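Fachforum Implantatprothetik -- Bereich: Abformung und Suprakonstruktion
Thema: Verschraubt oder zementiert bei Einzelkronen im Seitenzahnbereich

Praxis_Stumow
2020-01-20
Sehr geehrte Kolleginnen und Kollegen,
unsere Praxis überarbeitet derzeit die internen Vorgaben für implantatgetragene Einzelkronen in Regio 6 und 7. Bislang wurde überwiegend auf individuellen Abutments zementiert. Bei der Durchsicht von 308 Nachsorgeakten fielen 2 Fälle mit subgingivalen Zementresten auf, beide mit Knochenabbau. Wir bitten um Stellungnahmen, ob eine generelle Umstellung auf okklusale Verschraubung vertretbar erscheint.

Labor Ostrowski
Aus zahntechnischer Sicht ist die Umstellung zu befürworten. Voraussetzung ist eine Implantatachse, die den Schraubenkanal zentral in der Kaufläche austreten lässt. Andernfalls leidet die Keramik im Bereich der Höckerabhänge. Wir bitten unsere Auftraggeber daher um Übersendung der Planungsdaten vor der Insertion.
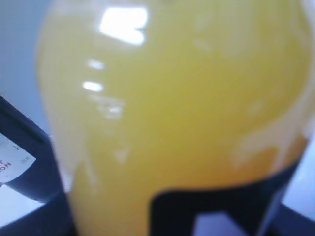 Zu beachten ist ferner, dass abgewinkelte Schraubenkanäle ein eigenes Eindrehinstrument erfordern. Das Anzugsmoment richtet sich nach den Angaben des Systemherstellers und ist in der Akte zu vermerken.

Alley
Der Schlussfolgerung kann ich mich nicht anschließen. 2 Fälle aus 308 rechtfertigen keine generelle Vorgabe. Bei epigingival gelegtem Kronenrand und sparsamer Zementmenge ist die Entfernung der Überschüsse gut zu kontrollieren. Schraubenlockerungen fehlen in der Aufstellung vollständig.

Praxis_Stumow
Der Einwand ist berechtigt. Lockerungen wurden bisher nicht gesondert erfasst und werden ab Februar in den Nachsorgebogen aufgenommen.

Brirnham
Wir verfahren nach Einzelfall: verschraubt bei tiefer Kronenrandlage, sonst zementiert -- jeweils mit Kontrollaufnahme nach Eingliederung. Eine starre Regel hat sich bei uns nicht bewährt.

Labor Ostrowski
Die Hybridlösung mit extraoral verklebter Titanbasis wurde noch nicht angesprochen. Sie ist im Seitenzahnbereich unser Regelfall.

Alley
Auch hierzu bestehen Vorbehalte, insbesondere bei geringer Klebehöhe. Welche Mindesthöhe setzen Sie an?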